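# The Case for One Mug per Sink

Most bathroom storage is oversized for what it has to hold. A household of two needs a place for two brushes and a tube of paste, and the market answers with a four-slot ceramic block, a suction-mounted rail, or a covered caddy with a drip tray. I have used all three. My position is that a plain handled mug does the job better than any of them, and that the argument is mostly about geometry and cleaning.

Start with the slots. A slotted holder fixes the diameter of the thing it will accept. Handles have grown thicker over the years, and a slot cut for a narrow handle will not take a wide one. The Brimum block I bought in January accepted one of our brushes and refused the other, which spent its life lying across the top. A mug has one opening, and the opening accepts anything narrower than itself. There is no compatibility question.

Then the base. Slotted holders tend to have a closed lower chamber that collects runoff from the handles. Reaching the bottom of it requires a bottle brush or a twisted paper towel. The inside of a mug can be reached with an ordinary sponge, and the mug can go through the dishwasher with everything else if the maker allows it.

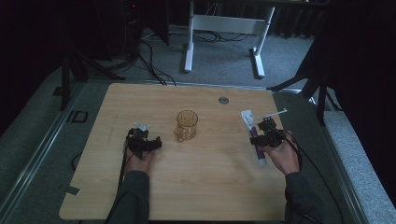
*Amber glass mug, toothbrush, and toothpaste on a wood-grain top.*

Transparency matters more than color, but tinted glass is a fair compromise. Clear glass shows every water spot. Opaque ceramic hides the residue at the bottom until it has hardened. Amber sits between the two: the surface behind it is still readable through the wall, so a ring of dried paste will be readable too, while light spotting is less conspicuous. I would not buy a dark one for this purpose.

The handle is often dismissed as unnecessary on a vessel that is rarely lifted. I disagree. The mug should be lifted every time the counter is wiped, and people lift things that are easy to lift. A straight tumbler with wet sides gets wiped around. Over a few weeks that leaves an outline on the surface, and on a wood top the outline may be permanent.

Ingvar Kragh, whose column on small rooms I otherwise recommend, takes the opposite view. He holds that brushes should never share a container, and that a wall rail with separate clips is the only defensible arrangement. His point about contact between brush heads is reasonable. My reply is that a mug of adequate width lets two brushes lean to opposite sides, and that a third brush calls for a second mug. Kragh's rail, the Drirport, also depends on an adhesive pad. Mine let go of the tile twice, and the second time it took the brushes into the tub.

The surface under the mug deserves the same attention.
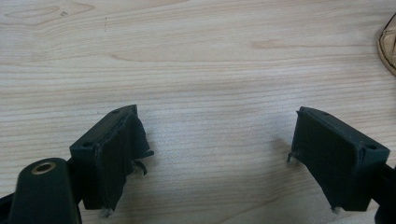
A pale top with fine, closely spaced grain is forgiving in one respect and strict in another. Thin scratches and small specks get lost among the lines unless the light is low. Standing water is the strict part. If the top is real wood, the finish must be kept sound, and a wet mug should be set on a folded cloth until it dries. If it is a printed surface, the weak points are the seams and any cut opening, where water can get below the face. In both cases the remedy is to wipe it dry after use. I do not favor trays, because a tray is another closed base to clean.

As for the toothpaste, it should stay outside the mug. A tube stored upright with the brushes raises the center of gravity, crowds the handles, and leaves paste on the rim. Laid flat beside the mug it takes up little space. I flatten it from the crimped end and leave the cap toward me. The Yoon stand, which holds a tube vertically on its cap, works well with a full tube and falls over with a half-empty one.

One concession is due. In a house with small children, glass near a hard floor is a poor choice, and a handled plastic cup of the same shape is the correct substitute. The rest of the argument carries over unchanged, including the part about lifting it to wipe underneath.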